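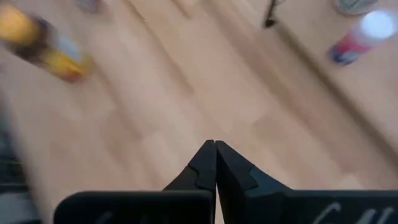
4.2 Fingers and fingertip alignment

The fingers took up more of our evenings than any other part of Tonia, and they were also the most fun to work on. A two-finger gripper looks like a solved problem until you try to get one running in a shared workshop, with shared tools and a bench you have to clear by suppertime. Our first concern was closing. If the tips do not meet squarely, a light bottle turns between them as soon as the arm lifts, and no amount of clever motion planning will save the grasp. We therefore made the wrist camera our main alignment tool. In Figure 2 the closed tips meet along a thin vertical seam and form a single peak in the view, and the stepped shoulder partway up each finger gives a second place to compare left with right. The fingers stay readable even when the floor behind them is streaked by motion, so we can judge the seam while the arm is moving and do not have to stop it first. We were delighted by how useful that was!

The alignment routine is simple. The controller, a Flidley board bought secondhand, closes the fingers at low speed and holds them for 2 seconds. It then opens them, turns the wrist, and closes again. We compare the seam in the recorded views by eye. A shift from one closing to the next usually means play at the finger mount, while an offset that stays put usually means that one finger is seated too deep. Both faults can be fixed with a shim and a screwdriver. Bendik Hedlund wrote a small script that lays the recorded views over one another, and after that the checks went quickly enough that we began doing them before each session without complaining.

We had planned on soft covers for the fingertips. Eskil Eide cut a set in June from an old rubber mat, and they gripped wonderfully, but they hid the seam from the wrist camera and peeled at the corners. We left them off for the work reported in this paper. A thinner cover that stops short of the tip would probably give us both grip and visibility, and we would love to see someone try it before we do.

4.3 From single parts to the full cell

Once the fingers passed the closing check, we ran 200 open-and-close cycles without an object, then repeated the check. The seam had not moved. Encouraged, we let the gripper run on to 2,000 cycles over several evenings, with the arm parked and the fingers well clear of the table. The only fault in the long run was a cable tie at the wrist that had been pulled too tight and slowly dragged the connector out of line. We replaced it with a loose loop of hook-and-loop tape. Anyone building at home should look at the cable path before blaming the motor – we lost an entire evening by doing it the other way around.

The table work brought a different set of problems. Store-bought bottles are excellent test objects: they are cheap, they come in many sizes, and the members of the Rustad workshop will happily bring in more of them than you can store. They also hide things from one another. From the fixed viewpoint in Figure 3, the large fish oil bottle stands close and takes up the left edge of the view, while the small white pill bottle farther back on the table appears tiny beside the potted plant. The gripper hangs over the table with nothing between its fingers. A planner that relied on apparent size alone would get the two bottles badly wrong, so we gave it the table positions of the test objects at the start of each run and used the fixed view only to check them.

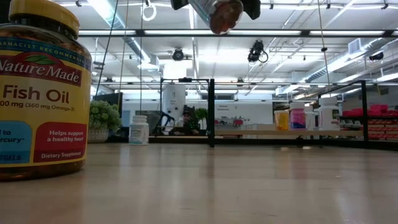 Märta Brekke objected to this arrangement when she read an early draft. Her point was that entering positions by hand moves the hardest part of the job from the robot to the person, and that a home builder might come away thinking the arm can find things on its own. She suggested that we report runs with entered positions and runs with camera-found positions under separate headings, and she asked for the starting layout to be saved with every run so that someone else could set it up again. She was right on both counts, and we changed our logging the same evening.

Each run now begins with a layout file, followed by the closing check from Section 4.2, and only then the first reach. The file is plain text and can be edited on the workshop laptop. We kept the format deliberately dull, with one object per line and a short note at the end for anything odd, such as a loose cap or a label that has started to lift.

What remains open is the handover between the two views. The wrist camera is at its best close to an object, and the fixed camera is at its best before the arm has come down, so there is a stretch in the middle of each reach where neither is much help. At present we slow the arm through that stretch. Section 5 describes our first attempt at doing better, using the layout file as a starting guess and the wrist view to correct it on the way down.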